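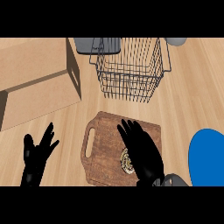

Review: Basero simulation kit for two-handed data collection

We bought a one-year seat of Basero in February to gather examples for a pick-and-place policy. Our group had been recording everything on real arms until then. This review covers three weeks of use by four people, two of whom had never teleoperated anything.

What you get

Basero is a simulator with a two-arm, two-hand robot, a library of household objects and a recorder. You drive the hands with tracked gloves or with hand controllers. We used the gloves. Each episode is saved with joint positions, the head view and the state of every object, and you tag it pass or fail when you stop.

Setup took Abílio Vieira most of a Thursday. The installer is fine. The glove calibration is slow, and it has to be repeated for each person, so plan on that if your operators take turns.

Recording

Our main task was simple: take a small round food item off a cutting board and put it in a wire basket. The clutter stays on the floor the whole time - a cardboard box with a handle cutout, a gray container, a blue object - and the layout is shuffled between episodes. We wanted 200 good episodes. On the first full day we kept 54, and by the end of the week we were keeping 80 a day without anyone rushing.

The reset is the best part of the product. One pedal press and the objects are back on the floor in new positions. On our real setup, the reset takes longer than the task.

Grasping is less good. The hands are black, and when one is over the board it hides a large part of it, food included. Seen from the robot's head, you are often closing your fingers on something you can only half see. Laurinda Nogueira got around this by coming in from the right and keeping the left edge of the item in sight. The rest of us copied her, which helped our success rate but made the episodes look too much alike. We had to go back and record a batch with other approaches.

The idle hand also needs attention. New operators let it drift, and the policy learns the drift. We now ask everyone to park it open over bare floor until it is needed.

Objects

The object models are uneven. The cardboard and the board look good, scratches and all. A few others are flat color with no texture. The wire basket looks right but its collisions are coarse, and a fingertip can stick on the rim. We threw out episodes where that happened.

Export

Export to our training format worked after one fix to the time stamps. Support answered in 3 days. The documentation for the tagging tool is thin, and you can't change a tag after closing a session. Olga Azevedo wrote a small script for that.

Verdict

Good for volume and for training operators. We still collect on the real arms for anything where contact matters. We will renew the seat, but I would like better basket collisions and an option to make the hands see-through for the operator only.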